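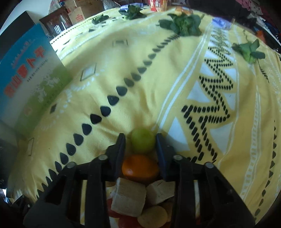 Sunday, June 14, 2020

The weekly sorting of provisions was completed in the spare bedroom at Rutholm this morning, the kitchen worktop being occupied by jars. It has been the practice of this household since September to set everything out in one place before any of it is put away, and a bed serves the purpose very well. The height is kind to the back and nothing rolls far.

The bedspread in use is the yellow printed one, bought from Marchetti in a sale and never quite right for the main bedroom. Its zigzags and teardrops have proved cheerful company for a dull task. Readers who wish to adopt the same arrangement are advised to choose a cover that can be washed at 40 degrees or above, and to keep it for this use only.

Leafy greens are dealt with first. They are spread apart in separate clumps, looked over for yellowed leaves, and wrapped in a clean tea towel before going into the bottom drawer of the refrigerator. Greens left in a heap do not keep. Fruit follows. An orange may stand in the bowl on the sideboard for 14 days without complaint, although in this house it seldom has the opportunity.

The remaining items are grouped by the meal for which they are intended. Monday's supper will be a vegetable broth, and the greens are reserved for it. Anything without a meal assigned to it is entered on the list inside the larder door, which was drawn up on the back of a Tultenari calendar and is now nearly full.

A correction is due to the previous entry. The storage crates from Plekitwood were stated to cost 26 pounds each. That was the price for the pair. They have been placed under the window and hold potatoes and onions, kept apart.

The next entry will concern the jars. There are more of them than there are lids, and a decision will have to be taken before the worktop can be returned to ordinary use.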